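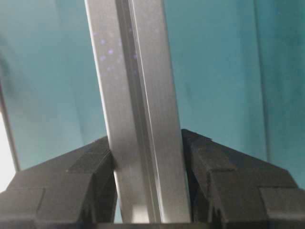
How to Find and Read Population and Life Tables on the Stodness Statistics Portal

Last reviewed: 16/07/2018

This guide is intended for residents, students and members of the press who wish to use the population figures published by the Stodness Office of Statistics. It covers finding a table, choosing the correct year, reading a life table and saving a copy. No account is required for published tables.

Before you begin

The portal, known as Skedex, works in any current web browser. Large tables may be slow to open on a telephone. Printed copies of the main tables are held at the reading room in Osagie and may be consulted during normal opening hours.

Step 1. Open the table list

From the portal home page, select "Population and Vital Events." The list is arranged by subject and then by table number. If you already know the number, type it in the search box without spaces. Life expectancy at birth, by sex, is in Table 148. Registered deaths by age and district are listed separately under "Vital Events."

Step 2. Choose the area and the year

Select either the whole territory or a single district. Figures for a small district can move sharply from one year to the next when only a few deaths are registered. For Lirnum, which had 3391 residents at the last census, the Office publishes life expectancy only as a combined figure covering several years. A single-year figure for Lirnum should not be calculated from the deaths table.

Tables marked "P" are provisional. They are replaced by final figures each December, and any document quoting a provisional figure should say so.
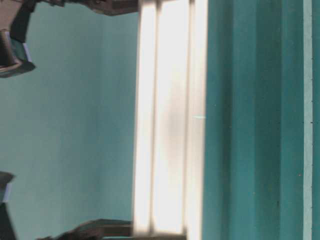
Step 3. Read the columns

Each row of a life table refers to one age group. The columns most often needed are:

Age: the age at the start of the group.
Survivors: how many of an original group of newborns would still be living at that age, under the death rates of the year shown.
Expectation: the average number of further years a person of that age would live under those same rates.

The figure usually called "life expectancy" is the entry in the Expectation column at age zero. To find the average age at death for people who have already reached 65, add 65 to the Expectation entry for that row. The result will be higher than life expectancy at birth, and the two should not be compared as if they measured the same thing.

Step 4. Save or print the table

Select "Download" and choose a spreadsheet or a plain text file. Each file contains 2 sheets, one with the figures and one with the notes. Please keep the notes with the figures if you pass the file to another person.

Step 5. Cite the source

Give the name of the Office, the table number, the year of the data and the date on which you opened the table. Revised tables keep their original number.

If a table is not listed

Requests for unpublished tables may be made on the form under "Data Requests." State the area, the years and the age groups required. The Office does not release counts small enough to identify a person, and such cells are shown with a dash.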